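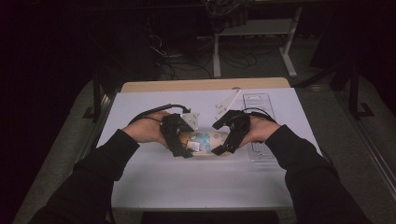 Our packaging corner at Skestach has a new member in April 2018, the small round container for the Zelari tea. Many of you asked in the last months when the old square box will go away, and now we can answer: the first 800 pieces are ready, and in May we will order 2000 more. The container is short and cream-colored, with patches of light blue, teal, yellow and pale green on the label – the pattern was chosen by our readers from 4 drafts, and we received 1577 votes, for which we thank you very much. The ends stay plain, so the colors are only in the middle part.

Please keep the container lying on its side only for a short time. For the shelf it is better to stand it up, with the lid closed well. If you have the old box at home, you can still bring it to the Ginting shop and fill it again at the same price as before.

The next tea in a round container will be Telell, the one with mint. We are still discussing its colors, and your wishes are welcome at the shop or by letter.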